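Como um robô aprende a pegar coisas

No clube de robótica Aquino, um grupo de alunos monta um robô chamado Stido. O trabalho começou em julho e tem uma meta simples: pegar um cubo de espuma e colocar dentro de uma caixa.

Um robô não sabe o que é um cubo. Ele segue um programa, que é uma lista de ordens. Abrir a garra, descer o braço, fechar a garra, subir. Se uma ordem está errada, o cubo cai ou fica para trás. O programa do Stido tem 88 linhas, e cada aluno escreveu uma parte.

A garra tem dois dedos. Por dentro, eles são ásperos – isso ajuda a segurar objetos lisos. Os cabos levam energia e mensagens de uma peça para outra. 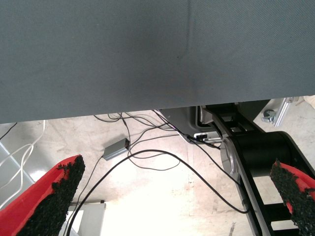 Murray Penner contou que, para ele, programar foi mais fácil do que descobrir qual cabo estava solto. Ele disse que agora o grupo confere todos os cabos antes de ligar o robô.

Na competição, cada equipe tem 60 segundos para guardar o cubo. Vale treinar em casa: escreva as ordens para pegar um copo e peça a alguém para seguir tudo ao pé da letra.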